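What Keeps a Sock Up

An ankle sock has very little fabric with which to hold on. The cuff does most of the work, and the cuff is where most complaints begin. At the Drorel mill in Rosales, returned pairs are sorted by fault before anyone looks at size or color, and last year the largest bin was loose tops. Of 2,421 returned pairs, 351 had a cuff that no longer recovered after stretching.

Recovery is a separate property from stretch. A rib knit stretches because its columns of stitches fold in on one another and open out under load. It comes back partly through that structure and partly through a covered elastic yarn laid into the courses. When the elastic fails, the rib still opens easily, but it closes slowly and short of its starting width.

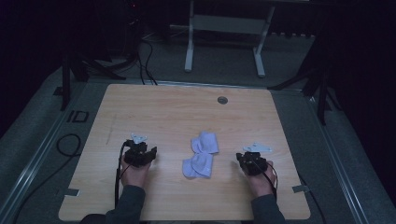 One reader who launders for a small hotel wrote in July that the dryer gets blamed for damage the washer has already done, and that she sees cuffs go first in loads with too much chlorine bleach. The mill's records lean the same way. Spandex tolerates moderate heat for many cycles, but chlorine attacks it directly, and the loss is permanent.

Drorel buys its elastic from Standusico in two weights. The heavier one lasts longer and leaves a deeper mark on the leg, so it goes into work socks only. Everything else gets the lighter yarn, with an extra course at the top edge – a small cost in machine time.
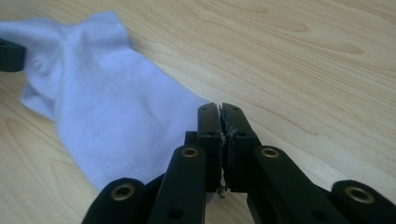

Text: Climine Textiles Desk

Testing is slow and plain. A cuff is pulled to a fixed width, held, released and measured flat after a rest. Then the sock is washed at 40 degrees Celsius and the sequence is repeated. A cuff passes if it returns to within 8 percent of its first measurement at the end of the series.

The rest period matters more than the load. Measured straight off the frame, a sound cuff and a tired one can give nearly the same figure. Left overnight, they separate.
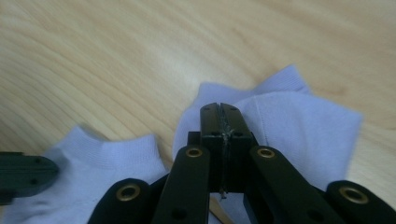 Ankle socks with ribbed cuffs.

White yarn adds a complication. Optical brighteners give it a blue cast in some light, and many households reach for bleach as soon as that cast fades. Oxygen bleach restores some of the brightness and is much easier on spandex.

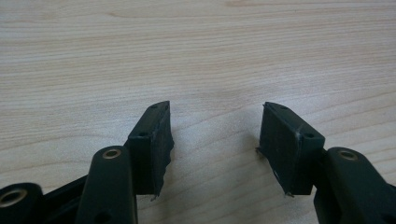 Care and Storage

Wash inside out, in warm water, with the cuffs unrolled. Skip fabric softener, which coats the yarn and dulls absorbency. Dry on low or lay flat. Folding one cuff over its mate keeps pairs together but holds the outer rib open for as long as the pair is in the drawer. Stack them flat instead, one on the other.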